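Packing room catch-up, Wednesday, 2 p.m.
Minutes by Kinga Pap (my turn again, so blame me for the spelling)

Present: me, Tibor Virág, everyone from the early shift, and Illés on the phone from Muvholm.

1. The two-arm cell
Tibor went first. The arms are on groceries this month, bags and the perforated basket, with the fabric bin staying at the back left for the folding work. He wants both jobs kept on the same table - no swapping tables between shifts, please! 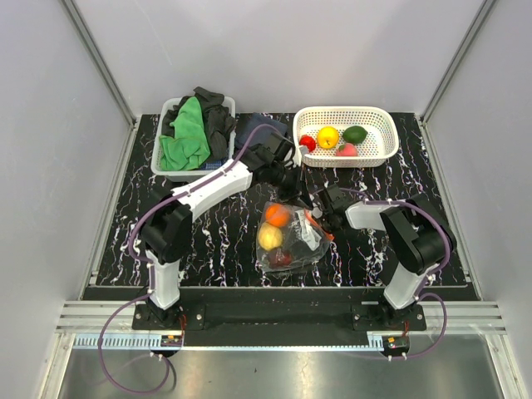 2. Who does what
This was the long one. The early shift asked straight out if hours are going down. Tibor said no, the 12 of us stay on our current hours through November, but four people move from hand packing to minding the cell. I said I'd like that in writing, and Illés promised a letter. Minding means setting out the items, clearing up and filling in the log. 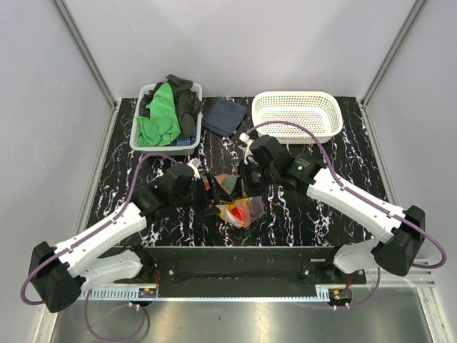
The log itself got a lot of grumbling (some of it mine). It has 16 boxes per run and we all skip the same ones, so Tibor will cut it down before training starts.

3. Pay grade
Skuvier pays its cell minders a step higher and we think we should get the same. Illés will ask. No answer yet on the night rate - I'll keep bugging him.

4. Anything else
Stools for the cell, please, standing all shift is no fun. Tibor to order.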